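April 6, 2025
Posted by the Srour site desk

Ticket: Label printer drops the last line of the shipping address
Status: Open, workaround in place

Problem: The Skorkix printer at the packing bench leaves off the last line of the address when the order comes in through Undari. Orders typed in by hand print fine. First reported after the 5-inch label stock was swapped in.

Tried so far:
Restarted the printer and the print service. No change.
Cleared the queue, which held almost 2,000 old jobs. Printing got faster, same fault.
Swapped the cable with the one from the spare printer. No change.
Reinstalled the driver, version 7. The first labels came out right, then the fault came back.
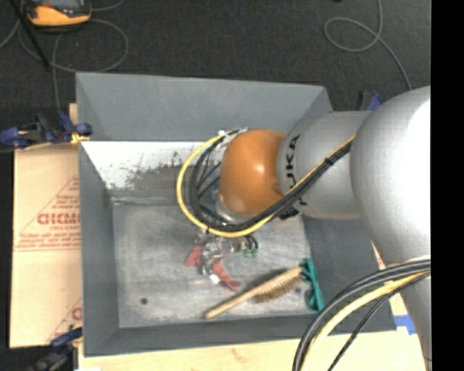 Gray bin, KUKA arm at right. Floor of the bin is scratched.

Compared the two label templates next. The Undari template has a fixed height for the address box, and the hand-entry one lets it grow. Any address with a second street line runs out of room and the city line is lost — no warning on screen. Setting the font down 2 points makes it fit for most orders.

The template is locked on our side. Asked Undari support to change the box height. They say it can go in with the May update. Until then, check every label that has a suite or unit number before it goes on a carton.

Leaving this open until the update is in.

Comments

rurgate_shipping: Same fault at Rurgate. The smaller font worked, but our scanner had trouble with the barcode until we set that part back to the old size.

packbench: Does this affect return labels too?

Site desk: No, those use a different template — checked both sizes.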